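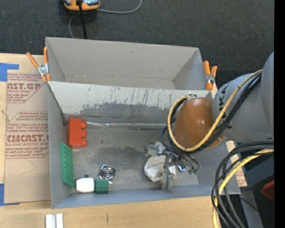 About us

Cledach looks after picking cells for small workshops, packing rooms and teaching labs. We set them up, keep them running and mend them when they stop. We don't build arms and we don't sell them. Most of our customers already own one and want it to do the same job tomorrow that it did today.

The firm was started by Umesh Rajput, who had spent years on service calls for larger machines and wanted to work on the bench-sized kind. We now have 56 cells on our books.

How we set up a bin cell

A two-bin cell stands or falls on its bins staying put. We clamp them at the outer edges with spring clamps, so they can be lifted out for cleaning. Tape marks go down on the table before anything is taught to the arm. If a bin has shifted against its marks, we move the bin back and leave the program alone.

We test with mixed objects: toy bricks, soft striped things that fold when gripped, small shiny metal parts. Shiny parts give the most trouble, and we would sooner find that out on the first visit. A standard acceptance run is 60 picks from the front bin to the rear one, then the same again in the other direction.

Looking after it

Cables come first. Every service visit starts with the arm moved slowly by hand through its full reach while someone watches the loops at the wrist. They need enough slack to turn and not so much that they drag over the bin rim. Connectors at the gripper are pushed home and checked for play. Fingers are wiped and measured.

Bins get scuffed. We don't replace one for scratches, but we do if the floor has bowed or a corner has split.

Repairs

Our workshop is in Collumville, at Unit 706 on the Vendov estate. Grippers can be sent in by post. Please take off the fingers and bag them separately, and write the cell number on the bag. Arms we collect ourselves.

Service visits for October are open for booking. Ask for Bisht cover if you want two visits a year and parts included.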